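Writer wanted: military hardware and history, part-time, work from anywhere
Posted Saturday, July 23, 2022 by Washington Vasconcelos, editor, Orkance

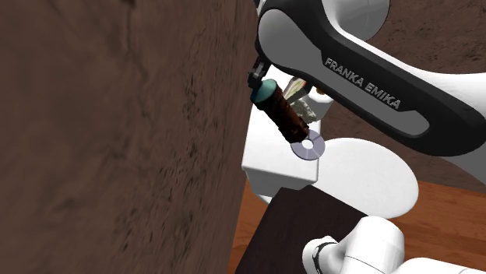

What I'm after

Hi! I run Orkance, a small site for people who can happily spend an evening reading about tank transmissions, minesweepers and why one navy painted its ships pink for a while. I've been writing almost everything myself and I can't keep up anymore, so I'm looking for one more writer to take over our engineering and support vehicles section. Think bridge layers, recovery tanks, field kitchens, tracked tractors, all the stuff that never gets a movie made about it. I love these machines and I want somebody who does too (or who could be talked into it).

The work

You'd write 3 pieces a month. Most of ours run long, and I'd like them to stay that way, but I don't pay by the word so please don't pad. You pick the topics, we talk them over by phone, and I edit. I'm a pretty hands-on editor! Expect questions in the margins, plus a fair amount of "where did you get this?"

The first job waiting for you is a mess I made myself. Back in June I bought 44 old technical manuals from the Jasberg estate sale, and they're sitting in boxes in my office in Bollirine. I've scanned 17 of them. I'd love a series built on those, starting with the amphibious carriers, and I'll send you the scans as I get through them.

Who should write to me

You don't need to have served, and you don't need a degree. I do want someone who can read a manual or an archive file and explain it to a reader who's never held a wrench. A second language would be great, especially Polish, Czech or Russian. If you've got a model kit habit, tell me about it, I'm always up for that conversation.

Please don't apply if you mostly want to write about current fighting. We stick to equipment that's already in museums or on its way there. We also don't run ranked lists, and I'm kind of stubborn about it.

Pay and hours

It's $513 per published piece, paid the week it goes up. If I kill a piece you've finished, you get half. There's no office to come to and no set hours, though I'm on Eastern time and do my calls in the morning. This is freelance work, so no health plan, sorry.

How to apply

Send me two things you've written, on any subject, and a paragraph on a vehicle you think deserves a proper article. Skip the formal cover letter. Use the contact form and put "Espinoza" in the subject line, that's the name of the section and it keeps your note out of my general pile. I read everything myself and I'll answer you either way.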